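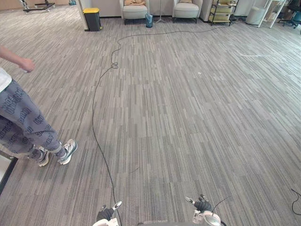

What should I do first when I want to clean carpet tiles?

Pick up everything that lies on the floor, cables also, and vacuum slowly in two directions. The dust sits between the fibres and one quick pass leaves most of it behind.

Carpet tiles and soft things in a workroom: a simple routine

I look after a ground-floor workroom in Rustdale. The carpet is grey with stripes, laid in squares, and it gets walked on all day in outdoor shoes. Striped grey is a kind colour, but pale specks and scuff marks still show on it. The routine below takes me 40 minutes in the evening.

What you need

A vacuum cleaner with a flat head
A soft brush
Two white cloths
A bowl of lukewarm water with a little mild soap
Some Velcro ties for cables

Step 1. Cables

Unplug what can be unplugged. Start at one end of the cable and walk along it, opening small loops with your fingers. Do not pull on a tangle, it only becomes tighter. Wind the cable in wide circles and close it with a tie. If a cable must stay, lay it along the wall.

Step 2. Vacuum

Go first along the stripes, then across them. At the seams go slower. If a corner of a tile lifts, press it down with your foot and mark it with tape for later.

Step 3. Scuffs and specks

Brush the mark dry first. Many whitish marks are only dust from shoes and go away like this. For the rest, damp the cloth, press, lift, and press again with a clean part. Do not rub in circles — the fibres become fuzzy and you will see the place for ever. Let it dry for 14 hours before you put furniture back.

Step 4. Soft things

Now take the clothes and other textiles that collected in the room during the week. Shake them outside and check every fold, for crumbs like to stay there. Thick dark knits show lint very much, so I turn them inside out before washing. 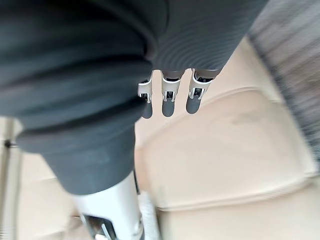
How do I keep a ribbed knit from losing its shape?

Wash it cool in a net bag, press the water out in a towel and dry it lying flat. On a hanger the ribs become long and do not come back.

Fold knits loosely and put the heaviest at the bottom of the pile. In Okent I once kept them in plastic boxes, but a cotton bag is better, the air can pass.

I repeat steps 1 and 2 every week, and the rest when it is needed.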